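Ticket 113: Cikgate keeps stopping both arms on bag tasks
Opened by: Rochelle Bolger
Opened: February 10, 2025
Component: Cikgate (rule checker), two-arm station
Status: Resolved, rule text changed

Hi all, me again with the bag tasks. Cikgate is throwing "shared zone violation" on the basket job and dropping both arms to hold. It clears fine when I acknowledge it, then it comes right back on the next bag. I can run the single-arm jobs all morning without a peep, so I don't think it's a sensor or the e-stop loop.

What I tried so far:
- restarted Cikgate, no change
- cleared the stale zone state in Redis and restarted again, no change
- swapped back to the zone file from before the Ditport update, no change (so it's not Ditport, sorry for grumbling about it in the chat)
- re-homed both arms and re-ran the tip check, both passed

Then I finally sat down with our own rule sheet and I think we did this to ourselves. Rule 2 says the fingertips must stay 30 mm apart any time both arms are in the shared zone. Fine for sorting, but the bag work has both grippers coming in over the same basket, and you can't do that from 30 mm away! Same setup from two cameras, for whoever picks this up:

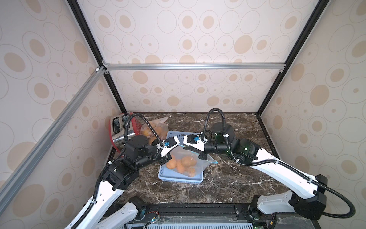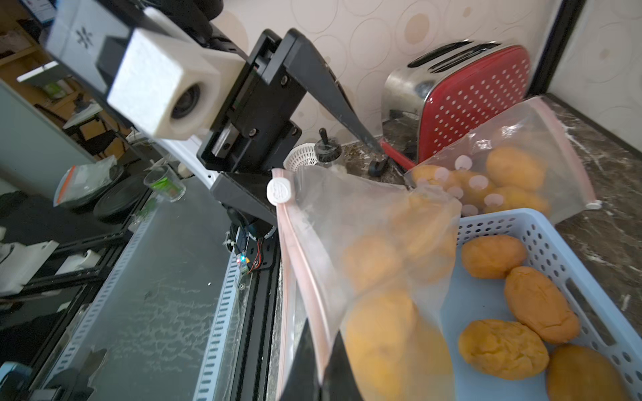
Station view, then wrist view. Clear zip bag and light blue basket in both.

In the station view the fingertips are nearly touching, so by the letter of the sheet that's a violation. The log agrees with me: every stop lists fingertip gap as the cause, and none of them list force or speed.

I did NOT turn the check off, by the way. Somebody asked. The sheet says no bypassing a zone rule to finish a run and I'd like to keep it that way, even when it's annoying.

Comment from Vaughan McAlister
Thanks for leaving it on. The gap came over from the Grimshaw cell, where the arms never work on the same object. I'd rather not shrink it for everybody. Could we allow close work only when the job asks for it, and make it slow?

Reply from Rochelle
Yes please, that's what I was hoping for. Here's what I put in the draft:

1. Default gap stays at 30 mm.
2. A job can declare "close work" by name. It has to be in the job file before the run starts, and you can't switch it on partway through.
3. In close work the gap check is replaced by a speed cap and a force limit on both arms. If either one trips, both arms hold.
4. Leaving the shared zone ends close work. You have to go back in under the default rule.
5. Acknowledging the same stop twice in a row means you quit and write a ticket – I did it a lot more than twice, so that one's for me.

I replayed around 2,000 logged moves against the draft with the arms powered down. The old fingertip stops went away on the bag jobs and the default rule still caught the bad sorting moves we keep as test cases. Replay only checks the logic though, so I want a live run at the low cap before anyone touches the normal speed.

Comment from Vaughan McAlister
Draft looks good to me. Please add who can approve a close work job (me or you for now) and put the old rule text in the change notes. Live run at the low cap is OK.

Reply from Rochelle
Both added. Low cap run went through with no stops, log attached. I'm closing this one, and the question of raising the cap gets its own ticket in March. If you see "shared zone violation" on a bag job after today, check that the job file has the close work line before you reopen.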